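# Bathroom vanity

A **bathroom vanity** is a cabinet with a sink built into it or set on top of it, and it may be the hardest-working piece of furniture in the house. It hides the drainpipe, holds the soap and toothbrushes, stores whatever the household can fit behind its doors, and does it all in one of the dampest rooms under the roof. Vanities come in sizes from tiny powder room units to long double-sink cabinets shared by a whole family.

## Origins

The vanity grew out of the washstand, a small table that held a bowl and a pitcher of water in the bedroom. Once houses had running water, the bowl became a fixed basin and the table had to find room for pipes. For a long time many bathrooms made do with a pedestal or wall-hung sink, both handsome and both useless for storing a spare roll of toilet paper. The closed cabinet solved that beautifully, and it has been a favorite ever since.

## Main parts

**Basin.** The basin may be sunk into the counter, molded as one piece with it, or placed on top like a bowl. Rectangular basins give a generous flat bottom, handy for rinsing out a sweater, while round ones are a little easier to wipe clean.

**Faucet.** Single-lever faucets control both flow and temperature with one hand, a real joy when the other hand is covered in toothpaste. Two-handle faucets remain popular in older homes.

**Cabinet.** The space under the basin is usually closed off with a pair of doors, with the drain trap running down behind them. Drawers go to one side, where the plumbing doesn't get in the way. Shallow drawers are wonderful for combs, razors and hair ties — things that vanish instantly in a deep cupboard.

**Base.** Some vanities sit flat on the floor, some hang from the wall, and some stand on legs. Legs make a small room feel more open and let a mop pass underneath.

## The Tutdale pattern

Among collectors of regional furniture, the legged vanities of Tutdale have a devoted following. They were first built in the Arancibia workshop, where cabinetmaker Domingo Riquelme adapted a kitchen sideboard to take a basin. His early model had 2 doors and a side drawer, and it stood on turned feet that could be unscrewed and replaced when they swelled. The workshop turned out 18 of them in its first year. Later versions, sold under the Tikix name, had plainer legs and came in 4 widths. A fine early one, still in its original green paint, is kept at the Tramcombe house museum and is brought out for visitors every June.

## Color and hardware

White is the classic finish. It reflects light in rooms with small windows or none, and it goes with nearly any tile. The fun is in the hardware! Dark bar handles give a plain white door a crisp outline, and round knobs soften it. Plenty of people happily mix the two, with handles on the doors and knobs on the drawers.

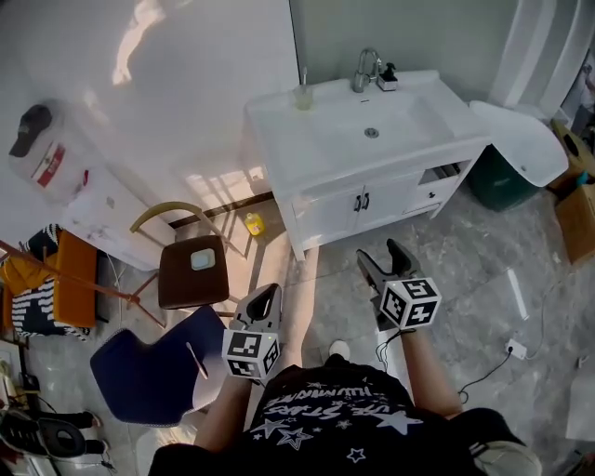 Floors matter to the overall look too. Marble-patterned surfaces pair especially well with white cabinets, and pale gray walls keep everything calm without making the room feel cold.

## Everyday use

Most vanity tops end up holding the same small crew: a soap dispenser, a cup for toothbrushes, maybe a jar of cotton swabs. Keeping the cup toward a rear corner leaves the front edge free for elbows and washcloths. A trash bin beside the cabinet catches floss and tissues.

## Care

Standing water is the great enemy of a vanity. Wipe the counter after use, and look inside the cabinet now and then for drips around the trap. Door hinges loosen with time and usually need only a screwdriver. A drawer that won't close fully often has something lying behind it — a fallen comb is the usual culprit — and can be lifted out to check. Painted units that are kept dry can last almost 50 years, and older ones are often stripped and repainted for a new bathroom.

## See also

- Washstand
- Pedestal sink
- Medicine cabinet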